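Teaching two arms to load a dish rack - hand guiding or remote control?

Posted in: Robots at home and in the workshop

puditz_bench

Hello all! I'm having a wonderful time with a two-armed setup and I've hit the point where I need advice from people who have done more of this than me. The task is simple to say: pick up a cup from the table, put it in a slot of a wire dish rack, let go without dragging it back out again. I want to show the robot how it's done enough times that it can manage on its own.

So far I've tried two ways. The first is taking hold of the arm and walking it through the motion while it records. The second is driving it with a pair of small hand controllers from a chair at the side. Guiding by hand feels lovely, I get a real sense of where the weight is, but my own sleeves and elbows end up in all the recordings. With the controllers I keep out of the way, but I'm clumsy, and I squash paper cups.

I've got 60 decent runs by hand and a much scrappier pile by remote. Before I put my whole April into one or the other, which would you go with? And does it matter if I mix them? I'm using the Jemlow recorder, if that makes any difference, and one camera that stays put.
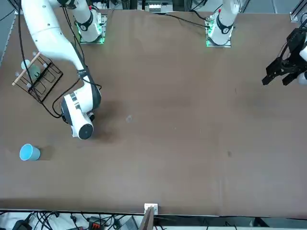 Page last changed: April, 4.15 pm

The light blue paper cup is the one I'm most keen to get right. The clear one standing in the rack is a different matter, as the camera has a hard time with see-through things and I may leave those until later. The rack sits at an angle and I've been leaving it like that. Should I be moving it between runs?

fan_of_small_motors

Great project! Go remote. I'd say that even if you were doing something much harder than cups.

The big thing is what the camera sees. If you guide by hand, every recording has a person in it, and when the robot tries it alone there's suddenly no person. Mine got thoroughly confused by this. I had a beautiful set of hand-guided runs, smooth as anything, and the arm would set off nicely and then hang in mid-air over the table as if it was waiting for me to turn up. I did the lot again with controllers and it was picking things up by the same evening.

You do get better at driving. My first day was dreadful and by the end of the week I was showing off to visitors. Things that helped me:

- Turn the speed scaling right down, so a big movement of your hand is a small one at the gripper. You can bring it up again later.
- Sit where you can see the rack slots from the side. Judging depth from behind the arms is miserable.
- Close the gripper in two goes. Touch the cup, stop, then squeeze a little. Paper cups forgive you once and after that they're soft, so keep a sleeve of fresh ones handy.
- If you fumble a grab, don't throw the run away! Back off, try again and finish the job. Those runs teach the robot how to get out of trouble. I bin a run only if the cup goes on the floor.

And yes, move the rack. Also turn it a bit each time, and put the cup somewhere new on every run, including the awkward spots close to the edge. I've got 2,000 runs of a very similar job now and the ones where I varied things were worth far more to me than the tidy ones at the start.

garkley_tom_cat

depends on the arms. some are stiff and horrible to push about, in which case remote. if they move freely then by hand is fine and quicker. I wouldn't mix

slowly_does_it

I'll put in a word for hand guiding, because I think it gets written off too fast. You don't have to record the camera while you're holding the arm. Guide it through once with only the joints being saved, let go, put the cup back where it started, then have the arm play the motion back with the camera running and nobody near the table. Clean pictures, and the movement still has that nice natural feel. In Jemlow it's the "replay and capture" tick box, on the second tab in my version.

The catch is that the cup has to go back in exactly the same place, or the replay closes on thin air. I put a tiny pencil tick on the table, small enough that the camera doesn't pick it up (check this! a big cross of tape will end up being what your robot looks for). It doubles the time per run, and you can't record recoveries this way, so fan_of_small_motors is right on that point.

What I do now is a bit of each. Replayed runs for the fiddly last part, where the cup goes down between the wires, and remote driving for all the reaching and grabbing. My last set was 1,025 runs and it copes with a rack position it had never been shown, which had me dancing round the kitchen. Label which is which when you save them, so you can train with and without and compare.

One more thing - with two arms, decide early on what the idle one does. Park it in the same pose at the start of every run. I let mine drift about and the robot learned to wave.

Comments

oldsocket: The pencil tick has saved my weekend, thank you!

puditz_bench: Loads to go on here. Going remote for the reaching and will try replay for the rack. Speed is turned right down already and I've stopped squashing things.

mugs_and_motors: does replay and capture work with both arms at once, or one at a time?

slowly_does_it: Both, but start them from the same parked pose or the timing slips.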